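Two-arm bench kit: the questions I get asked most

I've had the Tratico pair on my bench since October and my inbox has filled up with the same handful of questions, so I'm putting the answers in one place. Ask for more at the bottom and I'll add them when I get a minute.

What do you get in the box?

Two arms, the mounting bar they both bolt to, two grippers and the cables. Mine came from Sadenora and cost me £1459, delivery included. The table isn't part of it, and neither are the walls — I sorted those out myself.

How long did it take to set up?

An afternoon and a bit of the evening. The bar was the fiddly part (I had it on backwards the first time, my own fault for skipping page 9). Marijke Kuipers wrote a much better set of fitting notes than the ones in the box, so do ask Sadenora for hers!

Can the two arms work on the same object?

Yes, and it's the reason I picked this kit over the Eskola one. You can run them as a pair, so one gripper takes one side and the other takes the opposite side. I've been trying it with a spool of string, which is a lovely awkward thing to hold.
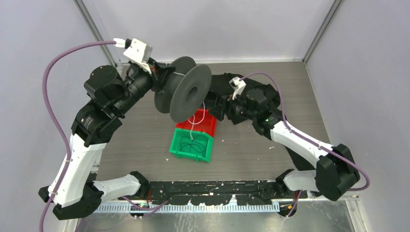 One gripper to each flange, with the string hanging down to the green bin.

Do the cables get in the way?

Less than I feared. The purple ones loop out wide at the sides, so leave some room there before you put up any kind of wall. I allowed 40 cm and wish I'd gone for more.

Is it noisy?

There's a hum, and a bit of a whine when both arms lift together. I can still hear the radio.

Does it need much cleaning?

The black bar shows every speck and scuff, and I've given up wiping mine down daily. A soft brush once a week does me fine.

What about spares?

Damian Thaler at Sadenora sent me 2 gripper pads within the week. Drerach sells pads as well, but I haven't tried theirs yet — if you have, drop me a line and tell me how they fit.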